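# Week 3: Teaching by Hand, Teaching by Remote

*Handout for the Tuesday section. Bring it to lab. The printer has already suffered once on your behalf.*

Last week we wrote a motion by listing joint angles. Most of you now understand why people looked for another way. This week covers two of them.

## 1. Kinesthetic teaching

You take hold of the arm, drag it through the task, and record the joints as they go. It needs no extra hardware and you can learn it in an afternoon.

The trouble is you. Your hands are in the camera view for the whole recording, and the trained policy may come to regard your sleeve as an important part of the job. You are also pushing against friction in every joint, so your demonstrations have a tired, shoved-along quality that the robot will copy faithfully.

## 2. Teleoperation

You stand off to the side and move a leader arm (or a controller, or a keyboard, if you have wronged someone). The working arm follows. The cameras see what they will see later when the policy runs alone, and that alone makes up for much of the bother.

What you lose is touch. On the Evelitz leader arms there is no force feedback at all, so you find out you are pressing too hard by looking. Granular material is a good cure for overconfidence here. It shifts, it piles up in front of the tool, and it never goes back the way it was, so no two demonstrations start from the same place.

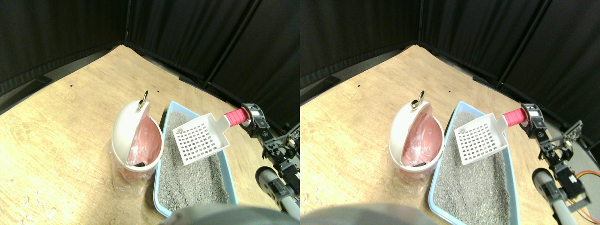 *Fig. 3.1. Litter task, stereo pair. Scoop held by its handle over the tray, bin open at left.*

Note the grip in Fig. 3.1. The gripper is closed on the handle, and everything that matters happens at the other end of the scoop. A small turn at the wrist becomes a large swing at the blade. When you plan a demonstration, think about where the blade is going and let the gripper look after itself.

Note also how close the bin stands to the tray. A short carry is a kindness to the operator. It also means a policy trained only on this layout has never had to look for the bin, and you should say so in your report before I do.

## 3. What counts as a good demonstration

- Start from the home pose. "Near home" is a different pose.
- Move at one speed. Long pauses while you think get learned as long pauses.
- If you miss, recover and carry on. Recoveries are worth keeping.
- If you drop the tool, stop and mark the episode failed. Do not reach in and then call it a recovery.
- Vary the start position of the object on purpose, and write down how.

## 4. A note on quantity

The Zapata set we use for comparison has 2698 episodes. Yours will have 70 per group. Before anyone despairs: last term the group with the best result kept 43 of theirs and threw out the rest, mostly for hesitation.

## For next time

Record your 70 in the Bruster logger, label each one, and watch all of them at normal speed. Then write one page on which episodes you dropped and why. "It looked bad" is accepted once per page.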